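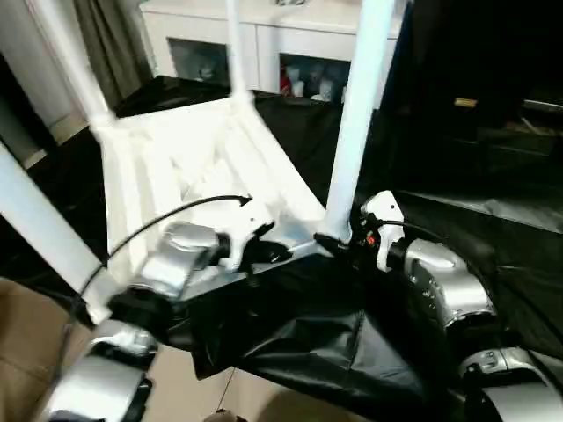 Drillwood, 2021-03-04

Lai-ching Shih wrote:
> We now have 135 teleoperated runs of the furniture task, for a total of
> 1,830 minutes at the controls. I'd like to start training on all of it
> and skip the second round of collection. The operators are getting
> quicker and the runs look very consistent to me. Any objections before
> I book the machine?

Yes, one or two. Sorry.

Consistent is the part that worries me. I went through a stack of the runs last night and nearly all of them begin the same way: the white piece legs up on the black plastic, low cabinet behind it, arms coming in from both sides. A policy trained on that may learn where the front right leg usually is and never learn to look for it. Turn the piece a quarter of the way and I doubt we get anything useful.

Then there is the plastic. It's shiny and creased, with a long gray streak of light off to the right, and the base of the furniture is so bright that I have trouble making out its surface. If I can't find an edge there, I don't see why the network should. Did anyone look at exposure before we got to 135 runs?

I also don't buy "getting quicker" as good news. Mebrat Wolde was quick on the Purka job in July and we ended up with 99 demos full of little habits of hers – a wiggle before every grasp, a pause after – and the robot copied all of it faithfully. She'd tell you so herself. Quick operators stop correcting mistakes, and the corrections are what I want in the data.

What I would do before training:

- hold back every run from 2 of the operators and test on those
- collect a small set with the piece turned and moved
- swap the plastic for something dull, or at least try it without
- keep the failed runs, with a note on where they went wrong

I know Janari wants a demo and Liao has promised them one. Fine. But a demo on the same floor with the same start position will tell us very little, and I'd rather say that now than in front of them.

If the held-out runs come out well I'll drop it. Can someone send me the operator list?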